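Relabelling at the depot: what the second site taught me

The Onu extension study finally has its bilingual labels approved, so I am writing down the sequence while I still remember it. We had 352 kits at the Plavville depot with an expiry of April, and stability data from the sponsor supporting a further 15 months.

My first draft of the relabelling instruction treated the new expiry as an additional label. Sølve Midtbø, who reviews for quality at Astov, sent it back. The old date has to stay legible, or its removal has to be documented kit by kit. We chose the former – a smaller label, placed beside the original panel.
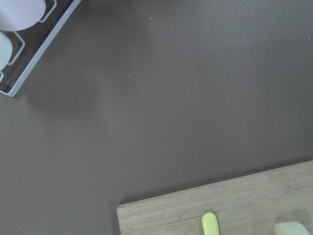

Reconciliation was the slower part. We printed 300 labels in the first run and 60 in the second, which left eight spares to be destroyed and signed for. The Londach site had received its kits before the extension was filed, so those went into quarantine and were relabelled on site by a pharmacist under the same instruction, with a second person checking each one.

Two changes for next time. The label batch number goes on the accountability log from the start, and the French text gets its own proofreading line on the approval form. I still have to update the template – version 4 has the old storage statement in the footer.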